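Lost-and-found bin down to its last few orphans

Ovalero's laundromat and community hall has been clearing out its lost property, and the public has been only moderately interested in getting it back.

The hall took in 216 items over the winter. By closing time on Apr 18, 2023, owners had turned up for 149 of them, mostly gloves, and mostly one glove at a time.

"People will drive across town for a single mitten," said Hidayah Sumampouw, who runs the front desk. "Then they look straight at a perfectly good hairbrush and say they've never seen it before."

Anything still unclaimed on April 30 goes to the Pangaribuan thrift store, which has asked for no more umbrellas. Claims cost nothing, but the desk would like a description before it hands anything over. "Green" was recently ruled insufficient.
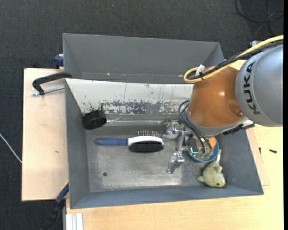 A double-sided hairbrush and a pale green plush animal in the gray metal bin.

The desk is open until 2 p.m.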